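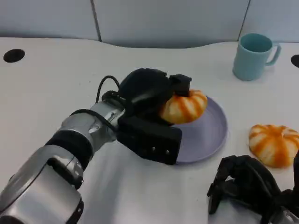
Slow exports after moving to Bidbridge 8

vbhat
Posted June 5, 2021
Moved our quote database from Zarkomum to Bidbridge last night. Import finished clean, 2,502 records in, same count out. The nightly CSV export now takes 114 seconds. On the old system it was done in 4. Same server, same disk. Anyone else seeing this?

k_hegde
Check whether the import rebuilt the indexes. Mine didn't. The log says "index pass complete" either way, so ignore that line and look at the table info page.

vbhat
Indexes are present on customer ID and quote date. None on the line items table.

k_hegde
There you go. The export joins on line items. Add one on quote ID and run it again.

dkaimal
I doubt it's the index. A table that size fits in memory and a full scan is nothing. More likely the export opens a new connection for each record – the default in version 8. Set the pool option to shared and restart the service.

k_hegde
A full scan once is nothing. A full scan per quote is a different matter.

dkaimal
Fair, if it runs per quote. I haven't seen a query log that shows that. Vignesh, can you turn on query logging and post a section?

vbhat
Log attached. One connection for the whole run, one line items query per quote.

dkaimal
OK, then the pool setting won't help you. I'd still change it.

vbhat
Added the index. Export is at 8 seconds. Still double the old time but I can live with it. Leaving the pool setting alone for now.

msouza_m
Does the index survive a schema update? Ours was dropped in February and I had to add it by hand.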